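**Hand guiding or remote for the snack table task?** 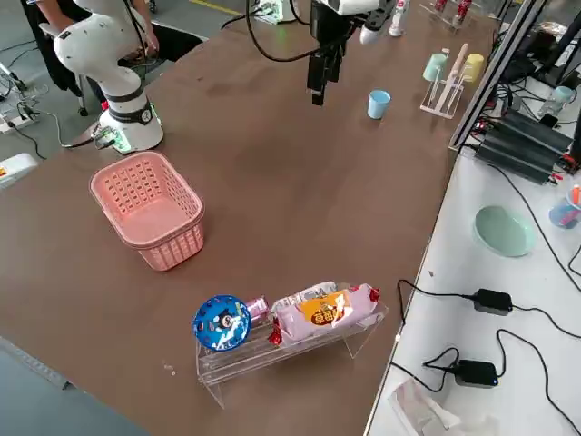
*Two arms, pink basket, snacks on the clear stand.*

**blammers**
We teach the robot to put snacks in the basket. I have 127 demos by hand guiding. Is it better to change to remote control? My motions are smooth, but I am slow.

**quaye_lab**
Change. With hand guiding your own arm gets into the camera views, and the policy learns from it.

**Clanari**
I don't agree. You can mask the arm. Our remote demos had a delay and the grasps were worse. We needed over 500 before the can worked.

> the grasps were worse

**quaye_lab**
Then your operator needed more practice. Mine took 10 tries.

**blammers**
Thank you both. I will record the bread package with remote first and compare. Results in September.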